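Mapplebeck Clothing Exchange
Progress report to the Galtamum Fund
26 March 2024

Dear Abelardo,

We have had a really good half year and I'm glad to be able to tell you about it properly. When your grant came through in September we had a rented room, two rails and a plan to get decent clothes moving between households in Mapplebeck at no cost to anyone. We now run three exchange points (the old Tellari shoe store, the library annex and the church hall on Mill Street) and people have started asking us when the next one will open before we've finished packing up!

So far 1,067 garments have gone home with somebody new. Coats were the big story in winter, and children's sizes go almost as fast as we can hang them. Adult denim is steady all year round. We get a lot of it in, most of it with plenty of life left, and it needs more sorting than anything else because the waist size on the label so rarely matches the waist.
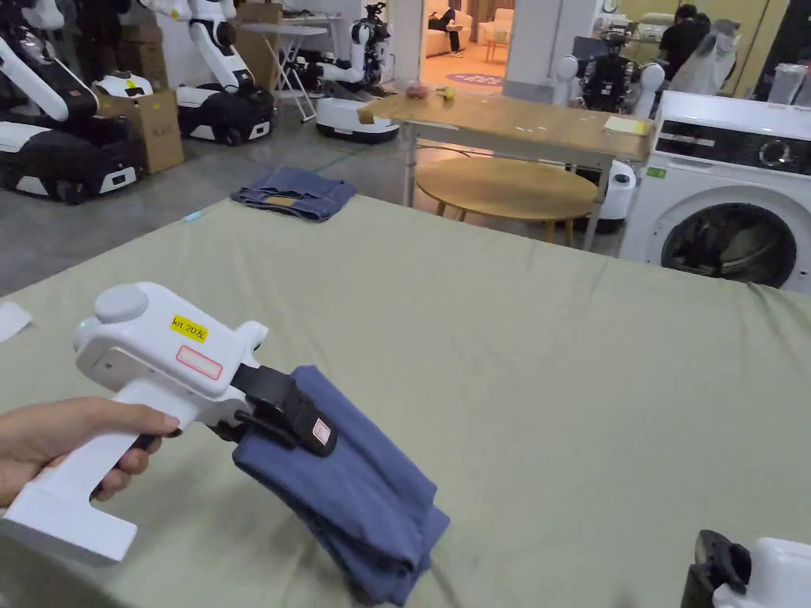 Blue fabric, folded, over the green table cover.

Sorting has changed a good deal from what we wrote in the application. We planned to grade everything into five classes, and after a month we dropped to three: ready to hang, needs mending, and rag. Five was too slow and led to long debates over cardigans. Jamie Tapley redrew the intake sheet to match, and the backlog in the annex was gone within two weeks. Rag goes to Flosimis, who pay by weight and collect from the back door. It isn't much money, but it covers hangers and tags.

Washing is still our tight spot. One machine can't keep up after a busy drop-off, so we've been asking people to bring clothes in clean, and most do. We'd like to move the unspent part of the travel line toward a second washer and will send a separate request with quotes.
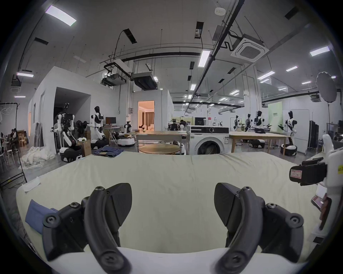
Do people have to bring something in order to take something?
Any household in town can take what it needs, and bringing clothes is welcome but never checked. We do ask for a zip code at the door so we can report to you on reach.

On that subject, 149 households have used the exchange at least once. The target for this stage of the grant was a little lower, so we're delighted, but the east side of town is still thin on the map. The bus doesn't run past the annex in the evening. Cyril Whiteley is talking to the school on Orchard Road about using its lobby for a monthly evening session, and we should have an answer before the next report.

The mending table deserves its own section, so I've handed that over.

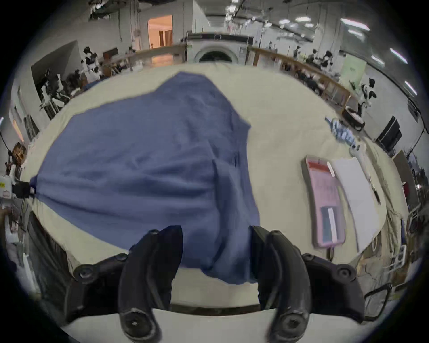

Mending and classes
By Elisa Farina, mending lead

I expected people to drop things off and leave. What they want is to learn! The beginner classes have filled each time, and we've had teenagers sewing next to retirees, swapping tips on hems. Buttons, split seams and worn knees are most of the work. Zippers are the one job we still send out, and I'd love to train two people on them by summer.

Thread and needles have cost less than we budgeted, while patches have cost more. We cut our own now from jeans that are past saving, and they hold up better than the iron-on kind we bought at the start. Good scissors are the thing I'd ask for next.

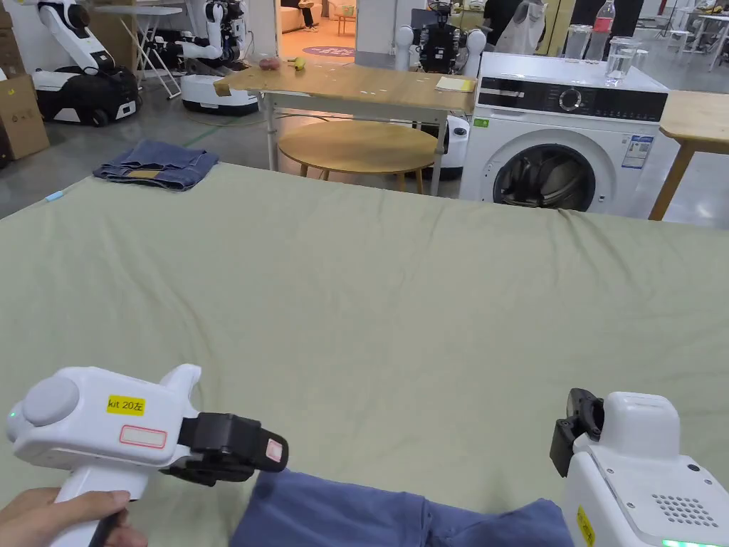

Blue denim on the green cloth.

Spending and what comes next

Rent and utilities are on budget. Supplies are $200 over, all of it shelving for the Tellari site, and printing is under by more than that. Ashley Blackburn has the full ledger and will send it with the receipts.

Over the next few months we'll open the school uniform rail, run a swap day for summer clothes, and try longer hours at the library annex. If you or anyone else at Galtamum would like to visit, the swap day would be a great one to see. It gets loud, and there will be pie.

Thank you again for backing this.

Jamie Tapley and Elisa Farina
Mapplebeck Clothing Exchange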